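Ticket 1492 – Hot water goes cold, then hot, then cold again
Status: open
Raised by: Yaryna Yurchenko
Unit: Tavilura gas continuous flow, outside laundry wall

We use cookies to remember your preferences and to see how visitors use this site. Accept all / Manage settings

Hi again, Yaryna here. Putting everything in one spot because I've now told this story to three different people on the phone and I keep leaving bits out!

Wed 16 February – Shower ran fine for a few minutes, went stone cold, came back scalding, then cold again. Kitchen tap does the same thing if I leave it running, but the bath (big flow) is perfectly happy. No error code on the controller. I turned it off at the wall, made a cuppa, turned it back on. Same again.

Next day – Cleaned the inlet filter like your email said. There was a fair bit of grit in it, little reddish flakes, so I got quite excited and thought that was it sorted. Shower was lovely that night. Cold again by breakfast. My son was halfway through washing his hair and I heard all about it.

Day after – Rang the Premenstead office and got a really helpful bloke who asked what temperature I had it set to. I said 50 and he reckoned that was too high for a low-flow shower head, because I'd be mixing in so much cold that hardly any water was going through the heater and the burner would drop out. Made sense to me. Set it down to 43 and used nearly all hot. Better, definitely better, but still one cold patch per shower, usually near the start.

Weekend – Took the shower head off altogether (it's the Lusorach one the plumber put in last December, water saver) and ran the bare arm into a bucket. No cold patch at all. Put the head back on and there it was. So I'm fairly sure it's flow, and I'd love somebody to tell me what the minimum is for this model, as the manual only gives it for the bigger one. I soaked the head in vinegar overnight too, and it didn't change a thing.

Other stuff you asked for:
Gas bottles are both full, swapped one over to check. The stove burns blue and steady the whole time the shower's playing up. Fault history on the controller is blank. The previous owners left the booklet but no receipt, so I can't tell you the install date, sorry.

The Premenstead fella also mentioned a flow sensor, part 669, and said it was 200 dollars plus the callout. I'm not keen to pay for that if a different shower head would do the trick – could you let me know whether the sensor can be tested first? I'm home most mornings, and the side gate's never locked.
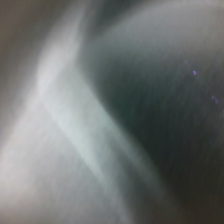

Oh, and if you do send someone out, could they bring a spare inlet filter as well? The mesh on mine has a small tear near the rim and I don't much like the idea of that grit getting through to the heater. Happy to pay for it on the day. Thanks heaps, Yaryna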